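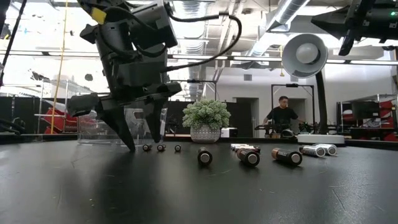

Lameck Self-Tape Kit

Home / Actors / Audition gear / Lameck Self-Tape Kit

£416 including VAT
Colour: Slate blue / Warm grey / Moss (November batch)
Weight in bag: 7 kg
Guarantee: 3 years

If you act, you tape. An audition that used to mean a train ticket and a plastic chair in a corridor now arrives as an email at teatime with four pages attached, and they'd like it by the morning. The Lameck is a complete set-up for filming those auditions at home, and we've been smitten with it since the first one was put up in our back office (it stayed up for a fortnight, and two of us who have no business acting did quite a lot of Chekhov in front of it).

It gives you a plain, even background, soft light on your face, a steady place for your phone and somewhere to put the script so that your eyes don't wander off to the floor. It all goes in one bag. It all comes out of the bag again in the same order you'll want it, which I love.

What you get

Folding backdrop, double-sided, one side in your chosen colour and the other in off-white
Backdrop frame with two feet
Two soft panel lights with stands
Phone stand with a sprung holder
Ikeda script arm, which fixes to the phone stand
Remote shutter button
Carry bag with shoulder strap
Printed set-up card

The backdrop

The cloth is a heavy brushed cotton mix and it hangs beautifully. Most pop-up backgrounds have that springy edge that turns into a wobble whenever someone shuts a door, and the crease lines never quite leave. This one rolls on to a tube and hooks over the top bar, so there's no fold to iron out. Pull it snug with the elastic loops at the sides and it's done.

Slate blue is the one we sell most of and it suits nearly everybody. Warm grey is lovely on darker skin and with red hair. Moss is new, and we weren't sure about it until we saw it on screen, where it goes quiet and soft and makes a white shirt look wonderful. If you're after a green screen, please don't buy Moss, it's much too muted for that!

The backdrop is wide enough for a seated or standing mid shot with your elbows out. A full-length shot will show your feet on your own carpet. Casting will often ask for a full-length slate at the start, and for that a bare bit of wall is still fine.

The lights

Each panel goes up to 600 lux at one metre, with a dial for brightness and another for warmth. They're dials with a proper click to them, so you can find the same setting next time without squinting at an app. Set both to the third click in the evening and you'll be close to where you want to be in most rooms.

They stay cool to the touch and they make no noise, which matters more than you might think when you're doing a whispered deathbed scene and the microphone is working as hard as it can. They run from the mains or from a USB battery pack (not included). On batteries, expect the brightness to drop by a click or so.

If you wear glasses, raise both stands to full height and tip the panels down. The reflections slide off the top of the lenses.

The phone stand and script arm

The holder takes any phone we've tried, with or without its case, upright or on its side. Tape on its side unless the breakdown says otherwise. The neck locks with a lever and it does not droop. There is also a standard camera screw under the holder if you use a proper camera, though anything with a long heavy lens would be happier on its own tripod.

The Ikeda script arm is my favourite part of the whole kit. It's a slim clip on a bendy stalk that holds your pages, or a small tablet, right beside the lens. You choose which side. If you have a reader in the room, stand them just behind the arm and your eyeline lands on a face. If your reader is on a call from their kitchen in Leeds, clip the tablet there and you can look at them properly. It makes a huge difference to how connected a scene feels.

Who makes it

The Lameck was designed by Bastian Kröger, who spent years as a camera assistant on television dramas and got fed up of watching friends send in good work filmed against a wardrobe. He builds the frames in small batches and still checks the feet himself. He told us on the phone that the first version used a curtain pole from his mother's spare room, and she has asked for it back several times.

The drama school Primilis has had a set in each of its taping rooms for two years, and we learned a good deal from the students there. The side loops were their idea. So was the printed card, after a run of people set the lights up behind themselves.

Setting up

Open the feet and stand the frame a full arm's length in front of the wall. Hook the tube on and let the cloth down. Take one good step forward from the cloth and mark that spot with a bit of tape: that's you. The lights go either side of the phone, angled in, a touch above eye height. Put the phone level with your eyes and check it again once you're on your mark, as everyone stands differently once the words start.

Your first go will be slow. By the third it's quicker than boiling the kettle, and it comes down faster still.

Sizes and details

Backdrop: 1.5 m wide, 2 m drop
Frame height: adjustable, up to 2.1 m
Light stands: up to 2 m
Bag length: 98 cm
Cable length: 3 m each
Plug: UK as standard, EU on request
Cloth care: cool hand wash, hang to dry on the tube

A few things people ask us

Will it fit in a small bedroom?
Very likely. You want a clear run of floor a little longer than a single bed. Plenty of our customers tape with the phone stand in the doorway.

Does it come with a microphone?
No. A phone is good enough in a furnished room if you're close to it. If your room echoes, hang a duvet out of shot before you spend any money.

Can I take it on tour?
Yes, and people do. It fits across the back seat of a small car. On trains it goes in the big luggage rack by the doors, and seven kilos is fine on the shoulder for the walk to your digs.

Can I buy another cloth later?
You can, in any colour we have in stock, and it comes on its own tube. Spare loops, feet and clips are sold separately too, so a lost part won't mean a new kit.

Is it any good for singers?
We have several who use it for musical theatre tapes. Pull the phone back a bit and turn the lights up a click to make up for it.

Delivery and returns

Hirusier sends the Lameck by courier in its own bag inside a plain box. Orders placed before 2 pm leave us the same working day. If it isn't for you, send it back within thirty days, rolled on the tube please and not folded. Moss orders will go out in November in the order they came in.

Goes well with

Spare cloth on tube
USB battery pack, large
Floor marks, reusable, mixed colours
Ikeda script arm, second arm for two-page scenes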